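Frequently Asked Questions: Towed and Impounded Vehicles

Plerncombe Tenants & Drivers Help Desk
Updated in April. General info only, not legal advice for your case. If you have a hearing coming up, call us first and read later.

My car is gone. Stolen or towed?

Check towed first. Call the city tow line, then the Plaritz lot, which handles most of the city's contract tows. Have your plate number ready. If neither has it, file a stolen vehicle report. Tows sometimes take a few hours to show up in the system, so call back once before you panic.

Do they have to tell me why?

Yes. Written notice, mailed to the registered owner. Should have the reason, the code section, where the car is, and how to ask for a hearing. A lot of the notices we see are missing at least one of those. Keep yours. Keep the envelope too, the postmark matters.

What if the notice went to my old address?

Common. The city will say it mailed to the address on file and that's enough. Sometimes it is. Sometimes not, especially if they had a newer address from a ticket or a court date. Bring anything with the newer address on it.

How long do I have to ask for a hearing?

8 days from the date on the notice. Calendar days, not business days. Weekends count. If you're late, ask anyway and write "good cause" on the form with your reason. Hospital, jail, out of town for work, never got the notice. Late requests do get granted, we've seen it.

Does it cost anything to ask?

No. The hearing itself is free. If a clerk tells you to pay the tow bill before you can get a hearing, ask for that in writing and call us.

How much is this going to run me?

Depends on how long it sits. Storage is charged daily and it's the part that gets people. One person who came in last winter had a bill of $1,722 on a car she was trying to sell for less than that. The tow itself was the small part.

Can I get my stuff out of the car?

Yes, personal property isn't part of the impound. Car seats, tools, medicine, ID, work clothes. You don't have to pay the storage bill first. Bring photo ID and something showing the car is yours, or a signed note from the owner. The lot can keep things bolted to the car, like a stereo. Go during lot hours, 8 in the morning is usually the shortest line. Make a list of what you took and what was missing, sign and date it, ask the attendant to sign too. They may say no. Write that down.
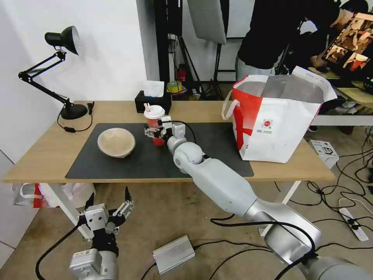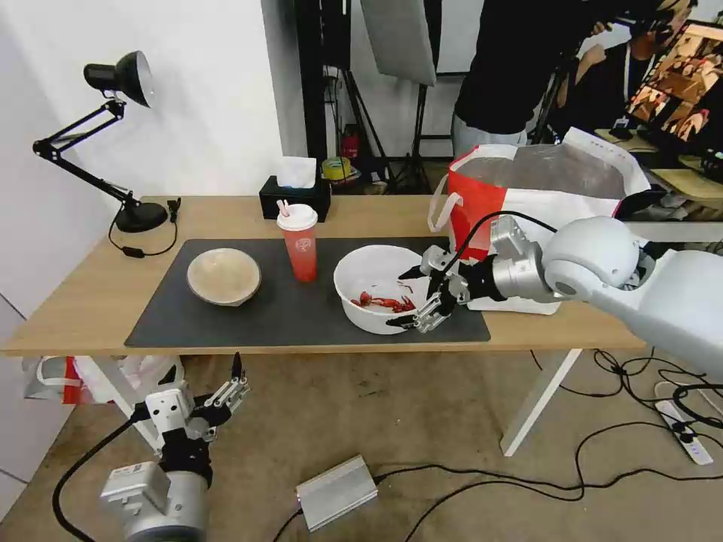

Something was missing when I got there. Now what?

File a claim with the lot and a separate one with the city. Two forms, two places. Receipts help but a bank statement is fine, so is an old photo of the thing. Don't sign a release that says you recieved everything unless you did. If they won't let you leave without signing, write "items missing" next to your name.

Is a hold different from a regular tow?

Very different. A hold means the police want the car kept, for evidence or because the city may try to forfeit it. Paying the bill won't release it. Ask two things: which unit placed the hold, and is there a forfeiture case. Get the case number if there is one.

I wasn't driving and I didn't do anything. Can they keep my car?

They can try. Owners who didn't know about the use of the car have a defense, but you have to raise it, nobody raises it for you. That means filing an answer to the forfeiture papers on time. The deadline is printed on page one and it's NOT the same deadline as the tow hearing. People mix these up constantly. If you have both, do both.

What happens at the tow hearing?

Short. Usually a small room, a hearing officer, sometimes someone from the city by phone. The officer asks why you think the tow was wrong. Bring 3 copies of everything: one for you, one for them, one for the city. Photos of the street signs are the best evidence you can have, take them the same week, before a sign gets fixed or a tree gets trimmed.

Good things to argue, if true:
No sign, or the sign was blocked or turned
Permit was valid and displayed
Notice was late or never came
Car was already being moved when the truck showed up
Wrong plate on the paperwork

What if I lose?

You can appeal to the county court. There's a $100 filing fee, and a waiver form if your income is low. Ask for the written decision before you leave the building or you'll be waiting on the mail.

I can't pay. Is there a payment plan?

For city fines, yes. For lot fees, not officially, though the manager at the Gurero Street lot has sometimes agreed to freeze storage while a hearing is pending. Ask politely and get it in writing, even just an email.

Will you come to the hearing with me?

If we have someone free. We're a small office. At minimum we'll go over your papers before hand. Come to the Annamalai Building, second floor, buzzer says Help Desk. No appointment needed for notices, just bring the whole pile.

Do you need my immigration status?

No. We don't ask and we don't write it down.

Is anyone trying to change these rules?

Yes. We're asking the city council to cap storage while a hearing is pending, and to require that hold notices name the unit that placed them. Public comment is open, two minutes each, sign up at the door. Stories from people who got the bills help more than anything from us.

My question's not here.

Leave a message with your name, plate number and the date on your notice. Date first if the machine is about to cut you off.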